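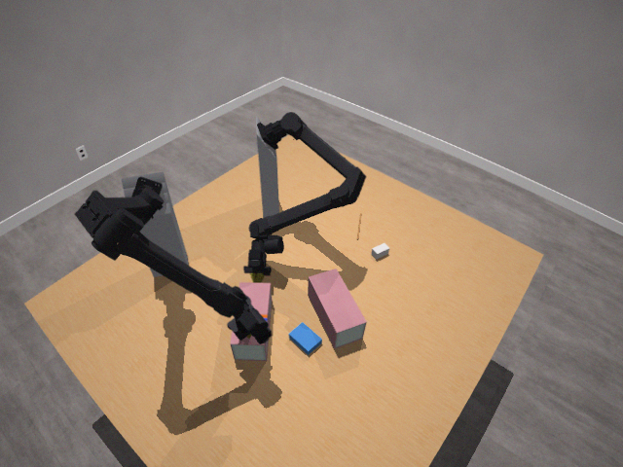 Why keep a simulated cell in shape at all, one reply asked, when nothing in it can wear out or come loose?

Threads > Robot cells > Arkel

1/ Fair thing to ask. The parts don't wear, but the settings drift. Somebody edits a base position to test something, saves it, and a month later both arms are a little off and every saved move is off with them. This thread is how I set up Arkel, our two-arm tabletop cell, and how I look after it.

2/ Arkel runs in Clekuvow. The layout is simple: one table, two black arms, each on its own gray pedestal, the same finger design on both. I place the table first and lock it. Then the pedestals. The arms go on last, as children of the pedestals. If you move a pedestal, its arm should come along without you touching a number.

3/ Check the bases before you check anything else. I keep a text file with the position and rotation of both, and I compare it with the loaded scene each time I open the cell. If they don't match, stop there. Don't fix it by changing the saved moves. I did that in July and spent a week undoing it. 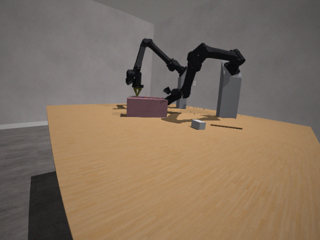 The other thing I compare is the zero pose of each joint. One of our arm files came with a wrist joint turned 90 degrees from what the controller expected. The arm looked fine standing still. It only showed up when the fingers had to reach down over the rim of a box.

4/ Next, the grippers. Close both on nothing and see that the pads meet in the middle. Then close them on a test block. If the block slides or buzzes, the contact settings are wrong, and more grip force will make it worse. We run the physics at 400 steps a second. Lower than that and small parts started to jitter in the fingers.

5/ Then the wrist view. I bring the arm down over the work and check that the finger pad sits where it should, near the middle, with the gripper body below it. If the pad has moved over to one side, the camera mount has been edited. Put back the saved mount values. Don't nudge it by eye. 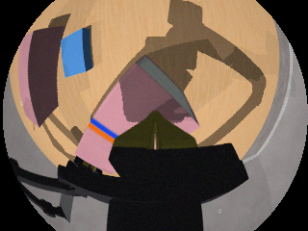 6/ Keeping the arms out of each other's way. Both reach into the same part of the table, so this takes the most time. I run each arm through its moves alone with the other one parked. Then both together at slow speed. Then full speed. Any contact between links gets logged, even a light one.

7/ The pair of arms working at one box is the hard case. The nearer arm comes in low at one end, the farther one comes down from above at the other.

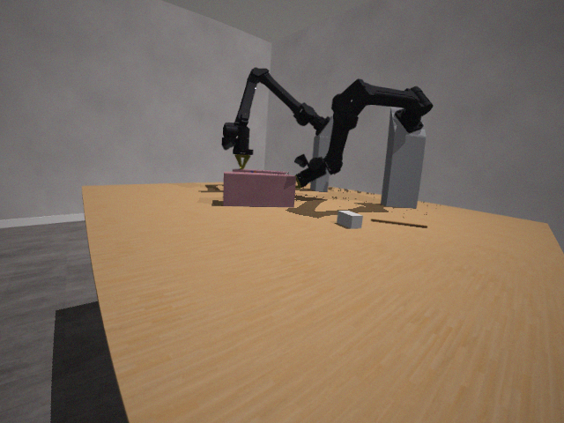 I leave the elbow of the farther arm high for this. It costs a bit of travel time but the forearms stay well apart. With the elbow lower we had nine link contacts in one batch. After the change, none in the same batch.

8/ Results, for those who want them. On a good setup we see up to 97 clean runs out of a hundred. When it falls well under that, I go back to post 3 and start with the bases. Most of the time I don't have to go any further down the list.

9/ Last bit of upkeep. Save a copy of the whole cell after every change that passes the checks, with the date in the name. Ours from Oct 31, 2019 still loads and I still go back to it. The Rawat cell had no copies like that and had to be built again from the arm files up.

10/ Somebody also wanted the contact settings. I'll post those separately once I've cleaned up the file. They were tuned for our fingers, so treat them as a place to start.

Related threads
Parking poses for two arms on one table
Rebuilding the Rawat cell
Porordale: moving a cell between two computers
Clekuvow contact settings, first notes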